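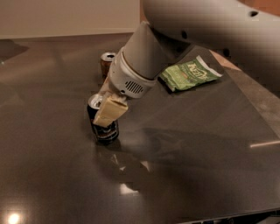

Constanza Valdebenito wants to know why the second rye loaf came out gummy when the first one, from the same bowl of dough, sliced so nicely. She asked on Feb 12, 2021, late in the day, and I promised her I would write down what I know before I forgot it, so this entry is longer than usual and mostly for her, though Lachlan should read it too before he starts the next bake.

To begin with the plain facts. Both loaves were from the Barov flour, 75 percent rye with the rest strong white, and both went into the tins at the same time. I weighed them and they were within 6 grams of each other, so I don't think size comes into it. The first went in at the usual heat on the middle shelf. The second had to wait for the oven, which I have always been a bit casual about, and it sat on the side near the radiator for almost 75 minutes. By then the top had begun to show those little pinholes that rye gets when it has gone as far as it wants to go – I saw them and baked it anyway, hoping for the best, the way one does at the end of the day.

Rye is a different animal from wheat in this respect. With a white loaf you can push the proof and get away with it, and the worst you'll see is a flat top and a pale crust. Rye has much more going on with the enzymes, and they carry on breaking down the starch for as long as the dough sits there warm, and the acid from the sour is what keeps them in check. My starter was rather young this week (I had let it go hungry over the break in January and only gave it three feeds to come back), so I suspect it wasn't sour enough to do its share of the work. It smelled sweet, more like yogurt than vinegar. I noted that in the morning and thought no more of it.

Lachlan Innes thinks it was underbaked and that's the whole story. He may be right! I didn't put the probe in the second loaf, only tapped the bottom, and tapping tells you very little with a loaf that dense. We also cut it too early. The first had the whole afternoon to cool on the rack and the second had barely an hour, which is no time at all for rye. My grandmother wrapped hers in a cloth and wouldn't let anyone near it until the next day, and I used to think that was just her being strict with us.

So, for next time:

- Feed the starter for two more days before using it, and taste it.
- Split the mix, and hold the second half back in the cold room until the first loaf is in the oven.
- Probe both loaves and write the numbers down, Lachlan.
- No cutting until the following morning, however good it smells.

I'd like to change only the starter first and leave the rest as it was, but that means making a bad loaf on purpose and I don't have the heart for it. Constanza has offered to take the gummy one home for toast. It does toast well, cut thin, with butter and a lot of salt.

Flour left in the Barov sack: enough for one more double batch. I have put in for another, and asked whether they still do the coarser grind, which I liked very much in the fall. Starter fed with 200 grams before I left, lid loose, top shelf.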